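Keep the Junk Shelf

The public library in Callora is redoing its reading room this winter, and the plan has one line in it that I want to argue with. Under "surfaces," it says that all donated and decorative items will be removed and not replaced. The work starts in January 2022.

I have used that room for 13 years. It has a long shelf under the windows where people have left things. There is a ship with no mast, a brass bell, a globe that still shows countries that are gone. Most of it came from estates, and some of it just showed up. The design firm, Balaskas, listed 273 items and recommended keeping none of them. I don't think anyone there meant harm. They were asked for a clean room and they drew one.

My problem is with the idea that a clean room is the same thing as a good one. I have been in the new branch over in Berko, which got this treatment last June. It has white tables and gray chairs and good light. It is also a hard place to sit for more than 30 minutes. Your eyes come up off the page and there is nothing for them to land on, so they go to your phone.
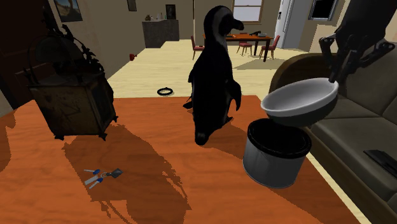 Ornaments get talked about as if they were a tax on the room, something to dust and insure. I think they do a job. A reader needs to look away now and then, and it helps if what they look at has no message for them. A poster wants you to do something. A screen wants more than that. A black penguin standing near a lantern with a curled top wants nothing, and you can look at it for a minute and go back to your chapter. The two don't match, and I don't see why they should. Things picked to go together tend to fade into the wall within a week.

The other argument I hear is cost. The estimate for cleaning and storing the collection was $921 a year. The new chairs cost more than that apiece. I would take one fewer chair.

There is a fair point on the other side. Dust bothers some people, and the low end of the shelf is a bad place for anything breakable. Children pull things down. I would move the glass up high, pack away whatever is cracked, and let the rest stay where it is. The old hotel at Dronderero did this with its lobby and lost maybe a third of what it had, and the place still feels like itself.

What I would not do is hire someone to choose a tasteful few. Five matching vases on a white shelf is a store display. The shelf works the way it does because it was filled by many people over a long time, with no plan, and a plan can't put that back once it's in the dumpster.

Comments on the design are being taken at the front desk, on paper. Ask for the form with the floor plan on the back, and write in the margin if you run out of lines.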